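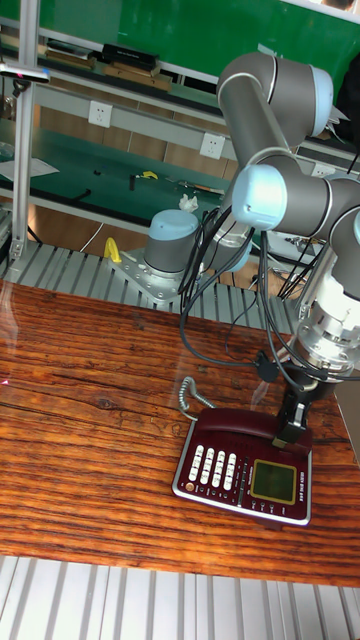 # Unit 7: The Local Loop and the Desk Telephone

Handout for the evening course in wired communications, Quansah building. Read before the lab. Sections 3 and 4 are on the test.

## 1. Terms

- **Local loop.** The pair of copper wires between a subscriber and the switch. The two conductors are called *tip* and *ring*, after the parts of the old switchboard plug.
- **On-hook.** Handset in its cradle. The switch contacts are open and no direct current flows in the loop.
- **Off-hook.** Handset lifted. The contacts close, current flows, and the switch reads this as a request for service.
- **Hybrid.** The circuit that joins the two-wire line to the separate transmit and receive paths of the handset.
- **Sidetone.** The part of the speaker's own voice that reaches the speaker's own receiver.

## 2. Power on the line

A basic corded set has no power supply of its own. The switch feeds it over the same pair that carries speech. The nominal battery voltage is 48 V, with the positive side grounded, so the ring conductor measures negative with respect to ground. Negative polarity was chosen to limit corrosion of buried copper.

Off-hook, the voltage across the set drops to a few volts. The rest is lost in the feed resistors and in the loop itself. Long loops therefore run at lower current.

**Worked example.** The feed resistance is 400 ohms, the loop is 720 ohms, and the set is 200 ohms.

 R total = 400 + 720 + 200 = 1320 ohms
 I = 48 / 1320 = 0.036 A = 36 mA

The set drops 0.036 × 200, or just over 7 V. Repeat the calculation with the loop resistance doubled. Keep three significant figures.

## 3. Signaling

Ringing is an AC voltage placed on top of the battery feed. A capacitor in series with the ringer passes the AC and blocks the DC, so a ringing set still looks on-hook to the switch. When the handset is lifted, DC flows, the switch detects it, and ringing stops. This is called *ring trip*.

Dialing is done in one of two ways:

1. **Pulse.** The loop is opened and closed once per unit of the digit. Zero is sent as ten breaks.
2. **Tone.** Each key sends two frequencies together, one for its row and one for its column. The 5 key sends 770 Hz and 1336 Hz.

Tone dialing passes through the speech path end to end. Pulses do not, and stop at the first switch.

## 4. Sidetone and balance

The hybrid contains a balancing network that imitates the impedance of the line. A perfect match would cancel sidetone entirely. This is avoided on purpose, as users take a silent receiver for a dead line. Too much sidetone makes people lower their voices.

## 5. Lab preparation

Bring the Stakico workbook and a multimeter with fresh batteries. Measure on the bench line simulator only. Ringing voltage can give a painful shock, so connect the clips before ringing is switched on.

Record for each set:

- on-hook voltage
- off-hook voltage
- off-hook current
- DC resistance, calculated

Reports are limited to 3 pages, graphs included.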